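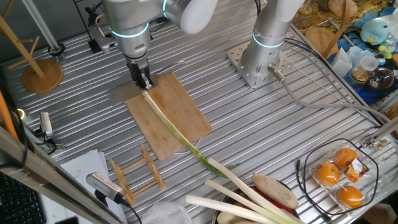 How long do green onions keep once they're cut?
I give mine 2 days in a lidded container in the fridge, with a paper towel folded in the bottom. After that they get slimy and I toss them.

Wosside Kitchen > Vegetables > Onion FAQ
Print this page | E-mail this page

Do you use the white part or the green part?
Both! The white end goes in the pan early — it's sharper — and the greens get scattered on right before I eat.

Can I swap in leeks?
In soup, sure. I wash them really well (so much grit!) and cook them 10 minutes longer. I wouldn't put them raw on a baked potato, though.

Bamboo board or plastic?
I like bamboo. Wash it by hand and stand it up to dry.

Funmilayo Dauda, updated 6 June 2020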